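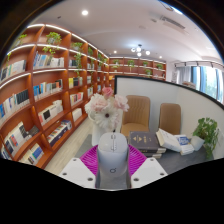 Keeping the kitchen safe for the dog while you cook

Most of the trouble dogs get into indoors happens in the half hour before dinner, when the counters are full and you are looking the other way. A few habits take care of most of it.

Push food back from the counter edge. A medium-sized dog standing on its hind legs can reach farther than you think, and butter and resting meat go first. Use the back burners when you can and turn pan handles toward the wall.

Get a trash can with a lid that locks. Ours is a Brakora step can that cost $40, and the latch has held up to a determined Lab mix. If you have an open can, keep it under the sink with a child latch on the door. Corn cobs, skewers, string from a roast and greasy foil should go straight outside.

Foods to keep off the floor: onions, garlic, grapes, raisins, chocolate, macadamia nuts, raw bread dough, and anything sweetened with xylitol. Check the peanut butter label before you fill a toy with it. Cooked bones splinter, so don't hand those over either.

If your dog does swallow something on the list, call the vet right away and have the package in your hand. Don't try to make the dog throw up unless the vet tells you to. We keep the clinic's number taped inside the cabinet door, next to the dog's weight, which we update every February.

Give the dog a place to be. A mat 6 feet from the stove works for us — close enough to watch, far enough not to trip over. Start with short stays while nothing is cooking, and pay with a bit of kibble. Four or five minutes is plenty at first.

Mop up grease as soon as it drips. Warm water and a little dish soap is enough. Rinse the spot afterward and keep the dog out until the floor is dry.

Wash the food bowl every day in hot, soapy water. The water bowl needs the same.

Posted by Jairo Henao, 2019-09-28
Filed under: Kitchen, Pets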